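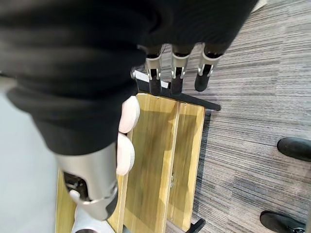
Why did the second batch of liming vessels drift further than the first?
The lids. The Gashi jars seal on a dry rim only, and six of the rims had lime on them when they were closed, so carbon dioxide got in over the weekend and the pH fell.

Tuesday, March. Bench 2, limewater stock for the plaster tests.

Re-read all jars at 9.40 after recalibrating the meter. Batch A steady at 12.4. Batch B between 11.6 and 12.1, lowest in the jars nearest the door. Crust on the surface of every B jar, thin, breaks when tapped. No crust on A.

Discarded B. Made up fresh from the Tistitz putty, 50 g to the litre, stirred for 29 minutes, left to settle. Rims wiped with weak vinegar, then water, then dried with paper. Ankica Ristić wants a film of grease on the rims as well. I have done this on half of them and marked those lids G.

Plaster coupons from the Onel sand: 66 cast, four lost on demoulding, all at the corner where the mould joint is proud. Joint needs filing before the next cast. Remaining coupons on the rack at 65 per cent humidity. Surface hard to the fingernail by mid-afternoon, still dark in the middle when one was snapped.

Phenolphthalein on the snapped face: pink right through apart from a rim of 1 mm. Same as last month at this age, so the new sand has made no difference to carbonation so far.

Balance reads 0.3 g high with the draught shield open. Keep it shut. Earlier weights in this book were taken with it open and I have not corrected them.

Bulk density, wet mix, mean of three: 1,702 kg per cubic metre. Gralteteo sand gave a lower figure but was sieved coarser, so the two should not be compared yet.

To do: file mould joint, order indicator, read G and plain jars on the same day, ask Ankica for the sieve curve.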